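From: Citlali Becerra
To: Trenau Renters list
Date: 19/01/2023
Subject: Re: [trenau-renters] Floral vinyl vs. the lease

> Has anyone gotten the landlord to sign off on stick-on wallpaper?
> Mine says "no alterations to surfaces," and I can't tell if a
> tablecloth counts. Also, is Umatow paste safe on old plaster?
> - Droro Street, unit 21

Paragraph 4 of the standard lease is the one you want. It says "permanent alteration," and the office has been reading it without the first word for as long as I've lived here. When I moved out of the Nistor building they kept $548 of my deposit over one wall of lemons. I got $98 back after two letters and a phone call in which I was told the lemons were "a matter of taste." I have kept that phrase and use it on relatives. 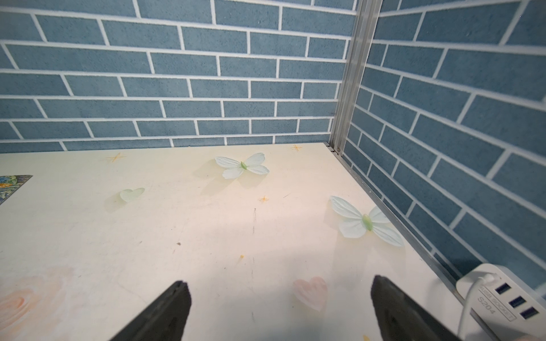 Tablecloths are not alterations, even in Trenau. The office can't bill you for anything you can pick up and carry to the car. A cream top with a soft printed pattern, like the one there, hides a lot of sins in a rented table, and if the sins came with the table you should have put them on the move-in sheet. Put them on it now and write "late" next to them. They hate that, but they file it.

Walls are harder. Peel-and-stick comes off new paint fine and takes old paint with it. Test a strip behind a door and leave it until February before you commit to a whole room. 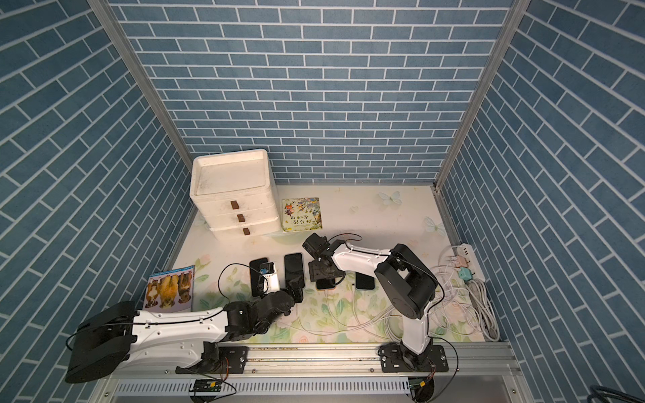
Blue brick paper with a flowered floor, for those who can't pick one.

As for the paste, I'd keep Umatow off old plaster. I used it once in a hallway and ended up with a wall that looked like a relief map. Liquid starch holds fabric just as well and washes off with a sponge, though you will smell like a dress shirt for a day. 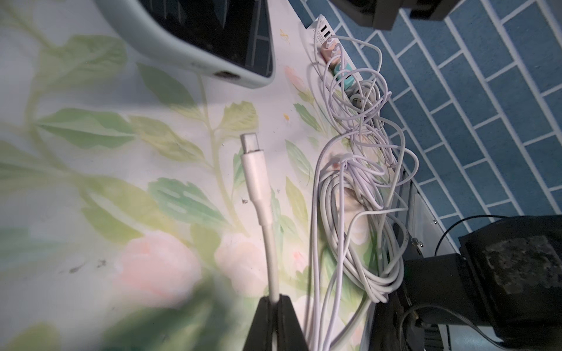 Whatever you use, get the yes in writing. The manager who says "sure, go ahead" in the stairwell will have moved to another property by the time you hand in your keys, and the next one will have a clipboard. An email is enough. Mine is printed and lives in the drawer with the takeout menus.

Citlali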